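Hand-held gripper kit (budgeting and planning)

From the Ukix equipment wiki, buying and planning section

A hand-held gripper kit is the set of gear a person carries to record hand tasks for training a robot arm. You hold the gripper like a fat pistol, pick things up with it, and the camera and tracking bits record what happened. I've planned the purchase of these kits twice now, once for our small room at Staltamen and once for the bigger floor at Mullov, so I keep this article going and I write it the way I'd tell you over lunch. If you want the formal version, the purchasing rules have their own page.

What counts as one kit

On our order sheets one kit means a pair of grippers, the soft fingers, the tracking cubes, a head camera with its strap, the batteries and a case. Suppliers don't all count that way! Canpolat quotes by the single gripper and lists the fingers apart, so their first quote to us looked wonderfully cheap until I added up the page. Always ask for the price per person recording, with everything that person wears or holds.

Cost of the small parts

The gripper bodies get all the attention in a budget meeting, and they do last. Fingers are another story. We pay $49 for a pair of soft fingers and I plan on 5 pairs per gripper per year, which felt silly the first time I typed it in (it was a little low for Mullov, where they do a lot of kitchen tasks with forks and graters). Buy them in one batch if you can. The rubber from different batches can feel different, and the people doing the recording notice before anyone else does.

Tracking cubes are cheap to print and slow to replace well. A scratched marker face has to be swapped and the gripper checked again, so put in an hour of somebody's time for each one. I keep a spare cube for every pair of grippers.

Head straps wear out, pads get sweaty, and people really do like having their own. Put a strap per person on the sheet, even if they share cameras.

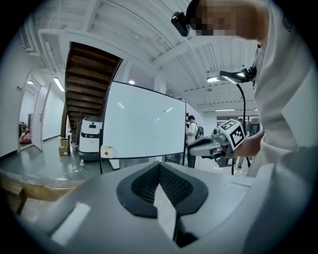
Two hand-held grippers in use, the far one with its marker cube on top.

Space and furniture

This is the part I got wrong at Staltamen. I budgeted for kits and forgot the room. You want a table people are allowed to scuff, a big whiteboard for the task list, preferably on a stand so it can move out of the way, and lamps you can bend toward the work. Gooseneck desk lamps are fine and they cost next to nothing compared with anything else here. Ceiling light alone gave us dark hands and shiny floors in the recordings, and we ended up buying the lamps in July out of the coffee money, more or less.

Leave walking space too. Two people with grippers need more elbow room than two people with laptops, and a service robot wants its own parking spot. Cardboard boxes pile up quickly if the kits arrive all at once, so decide where they go before the truck shows up.

Storage and computers

Every camera fills its card faster than you'd guess. The Mullov plan had 39 cards on it and I wouldn't go lower for a floor that size. Card readers, cables and labels go on the same line. The labels are the thing I forget every time - buy the ones that survive being wiped down.

For the machine that unpacks the recordings, ask whether you already have one sitting idle at night. We did, which saved us a whole line in the budget.

Spare money and timing

I put $665 per kit under "other" each year. It has gone on chargers, screws, a replacement case latch and one very rushed courier. Finance asked me to break it down, and I did, and then it all went on different things the next year anyway.

Order the fingers and cubes first and the bodies second. Canpolat's bodies came early and then sat on a shelf waiting for fingers - a pretty sad sight when you have a room full of people ready to start. Get the lead time for each part in writing, and ask if they ship partial orders.

See also: Marker cube printing; Head camera straps, sizes; Mullov floor plan; Purchasing rules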